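Picture framing

Picture framing is the craft of putting a border, a backing and usually some kind of covering around a painting, print, photograph or other flat work so that it can be hung, handled and looked at without coming to harm. It is one of those household trades that most people meet only two or three times in their lives, usually when somebody has inherited something or finished a diploma, and yet it has its own words, its own tools and a good many long-running disagreements.

Parts of a frame

The outer part, the one people generally mean when they say "frame," is made from lengths of molding cut at an angle and joined at the corners. Molding may be wood, metal or a molded plastic, and it has a step cut into the back of its inner edge, called the rabbet, where everything else sits. A deep rabbet is needed for thick work such as a stretched canvas, while a shallow one will do nicely for a single print.

Inside the molding comes the glazing, either glass or acrylic sheet, and behind that the mat, the artwork and the backing board. A dust cover of brown paper is often glued over the whole back - a small courtesy to whoever opens it up years later.

The mat

The mat (called a mount in British usage) is a sheet of thick board with a window cut in it. It gives the eye a place to rest before it reaches the work, and it also keeps the paper from touching the glass, where trapped moisture can cause sticking and mold. The inner edge of the window is normally cut on a slant, leaving a thin pale line all the way around.

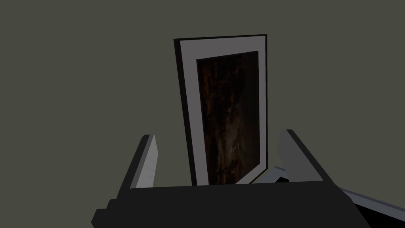

Pale mats have been the usual choice for a long time, with off-whites and soft grays the most popular of all. Many framers like to make the bottom border a little wider than the top, a habit known as bottom weighting, though there is no firm agreement about where it started. The Weko shop in Ballar, which has been framing for the town's families for three generations, keeps 256 mat colors in its sample drawers and will cheerfully tell you that most customers go home with one of the same 15.

Preservation

Cheap mat board made from wood pulp turns acidic as it ages and can leave a brown line on the paper it was meant to protect. Boards made from cotton, or from pulp that has been treated to remove the acid, are much kinder. The work should be attached with paper hinges and wheat starch paste, so that it can be lifted off again with a little water and patience. Ordinary sticky tape should never be used.

Sunlight is the other great enemy. Glazing that filters ultraviolet light slows fading but does not stop it, and a watercolor will still do best on a wall that gets no direct sun.

Regional collections

The Umer Museum of Household Crafts owns some 1,617 empty frames, most of them rescued from house clearances, and puts a changing group of them on show each June. The Fang Collection, also in Umer, is much smaller and is devoted to corner samples, the little L-shaped pieces that hang on the wall of every frame shop.

See also: Gilding; Bookbinding; Passe-partout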